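Cluleck Stovetop Set: README, with the fault we are publishing it for

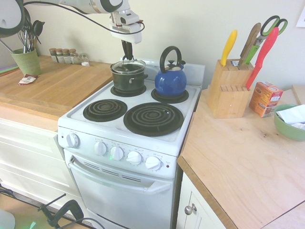 Pustwood, June

This is the data card for the Cluleck stovetop set, which started out as a tidy collection of pot handling and is now mostly known in our hallway as the one with the let-go problem. If you came for clean demonstrations of an arm moving cookware between burners, there are plenty in here. If you came for the fault, go straight to the folder called faults and skip the next section.

What is in the set

164 episodes, one arm, one two-fingered gripper, one fixed camera. The cookware is a dark green pot with a glass lid and a blue kettle. The stove is a white four-burner electric with two coil burners in front. The counters on both sides carry the usual kitchen clutter (spice jars, a crock of utensils, a knife block), and we left it where it was. Every episode is run with the burners off and the cookware empty. Please keep it that way if you reproduce the setup.

Each episode folder has the video, the joint log, the gripper log and a short text note. The notes were typed by whoever was at the keyboard and vary in quality. "Fine" means fine. "Fine?" means look at the gripper log.

The fault

In 17 episodes the gripper opened while the pot was off the burner. No command to open was sent. The fingers held the rim, the arm lifted, and somewhere on the way across, the fingers parted as calmly as if the pot had arrived. It had not. The floor took most of the consequences.

We blamed the rim first. It is a curved edge with a lid right next to it, and the fingers don't get much to hold. Halina Pawłowska spent an afternoon padding the fingertips, after which the pot was held beautifully until the moment it was let go. The padding is still on in episodes 82 and up, so expect the grip force to read a little differently there.

The real cause was in the Farketti gripper driver. It has a timeout meant to protect the motor from stalling. When the fingers close on something and stop moving, the driver sees a motor that is pushing and getting nowhere, waits a while, and opens up to save it. A gripper holding a pot matches that description exactly. Short moves finished before the timer did. Long ones, mostly back burner to front, did not.

The log was no help for a long time. It filed the event as "status 2077, recovered." The motor had indeed recovered.

What we changed

The timeout now raises a fault and holds position. The arm stops where it is and waits for a person. This is slower and has made everybody crankier, and no cookware has left the stove unasked since. The patch is in the Cantero control package under drivers. An unpatched driver will behave the old way with no warning, so check before you put anything in the fingers that you like.

We also added a floor mat and a rule that hands stay out from under the arm while it is carrying something. The rule should have been there from the start.

Using the fault episodes

They are labeled drop in the index. Leave them out if you are training a policy. One early model was trained with them in and learned to let go over the gap with real confidence.

Known gaps

Kettle episodes are few and all short, so the fault never shows up in them. Don't take that as proof the kettle is safer. Joint logs for the first few episodes start late. One note reads only "ow," and refers to a cabinet door.

Questions and corrections go to Halina Pawłowska, through the issue tracker please.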